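Štefánia Jireš on "Plarkville," Night Shifts and Cutting a Film Down to Size

August 2019

Štefánia Jireš spent two winters filming inside a commercial laundry in a town of 3448 people. The result, "Plarkville," is her first feature-length documentary. It follows the night crew at a plant that washes sheets for hotels none of them have stayed in. We talked by phone while she was packing for a screening.

Finding the laundry

Jireš did not set out to make a film about work. She had gone to Plarkville to research a short piece on a closed railroad line and ran out of gas money.

"I took three weeks at the laundry because they were hiring and you didn't need experience," she said. "I folded pillowcases. On my last night I asked the shift lead if I could come back with a camera, and she said I could if I kept out of the way of the carts."

The shift lead was Kristýna Vrabec, who became the center of the film. Vrabec had been at the plant since high school and did not like being interviewed. Jireš stopped trying after the first month.

"She would give me one-word answers sitting down. Then she'd go back to work and talk for an hour to whoever was next to her. So I put a microphone on her and stopped asking questions. There are no sit-down interviews left in the movie."

Working with a small crew

Most nights the crew was Jireš and her sound recordist, Crescencio Arrieta. The machines were the biggest problem. The large dryers ran all shift and covered up most of the talk.

"Crescencio worked out which dryers got emptied when," she said. "He had a schedule taped inside his coat. If somebody was telling a story near number six, he knew how long we had before it started up again."

Arrieta also recorded the machines by themselves, and those recordings make up nearly all of what you hear under the opening titles. There is no composed music until the last reel, when a worker's radio is playing in the parking lot.

She shot 327 hours of footage. Her editor, Matěj Vlček, asked her to stay out of the room for the first pass.

"I was mad about it for a week," she said. "But he was right. I knew who everyone was, so I thought every scene was clear. He cut a whole birthday party I loved. You couldn't tell whose birthday it was."

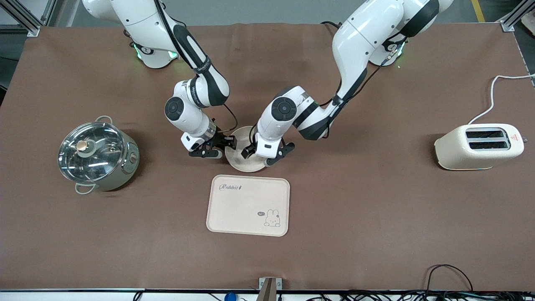 Money and time

The film was made with a small grant and a loan from her brother. Jireš kept a day job at a print shop through most of the edit and worked with Vlček on weekends. She said the loan is half paid back.

A distributor offered to take the film if she added narration. She wrote four pages of it, recorded it in a closet, and watched the cut with it once.

"It sounded like I was explaining these people to somebody," she said. "I took it off the same night." The distributor passed.

Showing it at home

The first public screening was in the Plarkville school gym, on folding chairs. Vrabec sat in the back row near the door and stayed to the end - Jireš had not been sure she would come.

"She told me the floor looked dirty in one shot and that they'd mopped it that night. That was her whole review. Her mother talked to me a lot longer."

Two of the workers in the film have since left the plant. Jireš is still in touch with both and showed them the finished version before anyone else saw it. One asked her to remove a phone call, and she did.

Her next project is about a ferry crew. She has made one trip so far, without a camera, and plans to start filming in October.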